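The Second Pair of Hands
What changed for the kitchen staff at Curier when the arms moved in

Anyone who has worked in a small catering kitchen knows that very little of the day goes to cooking. Most of it is fetching. You fetch the oil, you put back the oil, you shift four things to get at the one you need, and then you shift them back so whoever comes in after you can find them. At Curier, which makes up dinners for households on both sides of the river in Nembridge, the staff used to joke that they walked to Oltivbridge and home again every shift without ever leaving the tiles.

The first robot arms came in January, and I'll admit I went along expecting something grander. I had pictured a kind of mechanical chef, flipping and tossing. What the company had in mind was a good deal humbler (and, to my way of thinking, a good deal more interesting). The arms are learning to tidy. They pick up a bottle or a packet, they set it down somewhere sensible, and they leave the counter clear for the person who is going to cook on it.

It is slow going, and it's strange how quickly you start rooting for them. A cook who has put away groceries all her life does it while talking about her sister's wedding. An arm has to be taught that a wine glass is held one way and a soft bag of food quite another, and that a jug with a handle gives you choices a packet doesn't. The training room is a plain home-style kitchen for exactly this reason, with cabinets and a gas stove and the sort of jumble that gathers on a counter in anyone's house. A neat row of matching tubs would teach them next to nothing about a Friday night.

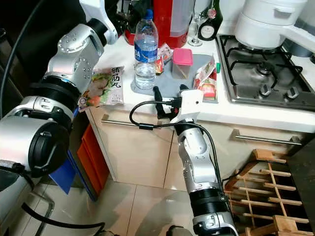
One of the longest-serving cooks told me she had no quarrel with handing over the putting away, so long as the hours it freed up didn't quietly vanish from the schedule. It was her back that wanted the help, she said, and her rent that wanted the hours, and she hoped management could keep both of those in mind at once.

I heard some version of that all day long, over coffee and over the sinks, and I think it deserves a proper answer. So far the answer is a decent one. Curier has 20 people on the kitchen side, and all of them have kept their hours through the trial. Two have moved over to training the arms for part of the week, with a small raise to go with it, and the rest have more time at the stove, where most of them wanted to be in the first place. What happens when the trial ends is not written down anywhere yet, and several people brought that up before I had even got my coat off.

The training itself goes by the name of Wattanapong, after the street where the first test kitchen stood, and it keeps a careful log. On the day I visited, the tally on the office wall read 1461 practice runs, and the plan is to reach 4000 before an arm is let anywhere near a real dinner order. Somebody had drawn a little flower next to the number.

There have been side effects that weren't in the plan. Cooks who spend a morning teaching come back fussier about their own counters, and labels get turned to face front. There was a long and quite heated talk, still going when I left, about whether sauces belong beside the stove or well away from it. The arms will have to be told one way or the other, and so the kitchen, after years of everybody doing as they pleased, is finally going to have to vote.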